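Herkex 7 drive dock, reviewed by Bendik Sundqvist

The Herkex 7 is a two-bay desktop dock for 3.5-inch and 2.5-inch SATA drives, with USB-C and a stand-alone copy function. I used it through March to move the archive of a small print office off ageing desktop towers and on to new disks.

The case is plain grey plastic and stands firmly. The power brick is external and runs warm. Drives drop in from the top and need a firm push for the last few millimetres. The eject levers are short but work well enough.

Taking drives out of an office tower is simple where the maker has fitted a plastic carrier. Older cases with screwed cages take longer.

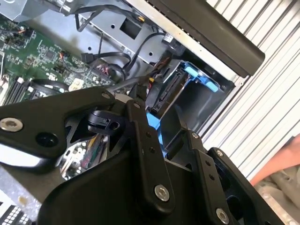
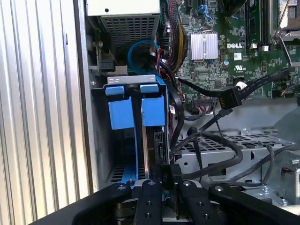 Pratari Workshop Review, issue 92, page 2

Copying one disk to another without a computer took roughly 7 hours for the largest pair. The target must be at least as large as the source, and the dock checks this before it starts. Progress is shown by four lamps, so the last quarter is guesswork. A fault on the source stops the copy with a red lamp and no further detail - a serious gap in a tool sold for old disks.

Rosine Guérin repeated the copy with the Sotosska dock we tested earlier. It was slower, but it skipped bad sectors and kept a log.

Noise is low, as there is no fan. The supplied cable is too short to reach a machine under a desk.

Suitable for healthy drives. For doubtful ones, buy the Sotosska.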